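Robot arms go through their paces at Molora open day

Molora opened its Brondon workshop to the public in July, and 511 people signed in before the doors closed at 4 p.m. Most of them headed straight for the robots.

The arms were set up to pick up everyday goods, the kind of things found in a kitchen drawer or a corner store. Snacks and drinks were part of the mix. 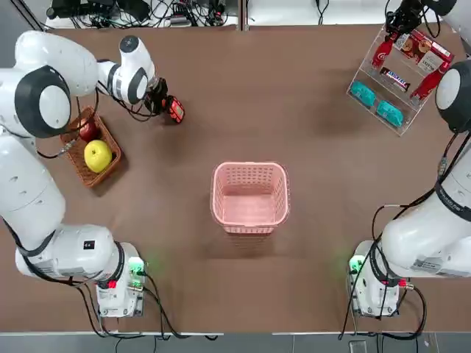 Ching-wen Hsieh, who runs the workshop, told visitors that small items are harder than they look. A box has flat sides, she said, but fruit rolls and wrappers slide.

Groups went in every half hour, and the line reached the parking lot by noon. Staff handed out 400 printed guides and ran out before the last tour.
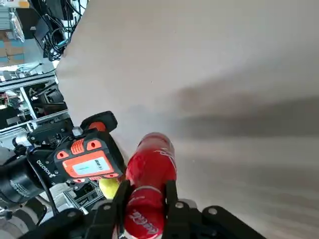
Da-eun Hyun, an engineer with the company, took questions after each run. Children mostly wanted to know how hard a gripper can squeeze. Several adults asked about jobs. Hyun said Molora's customers are mainly small packing firms that have trouble filling night shifts.
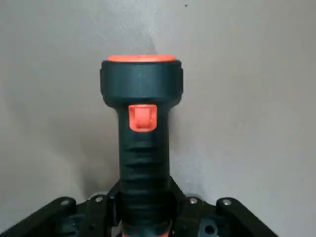
The company moved to Brondon two years ago from a smaller unit in Yau. Hsieh said another open day is planned for next summer, with longer hours and more parking. Entry will again be free.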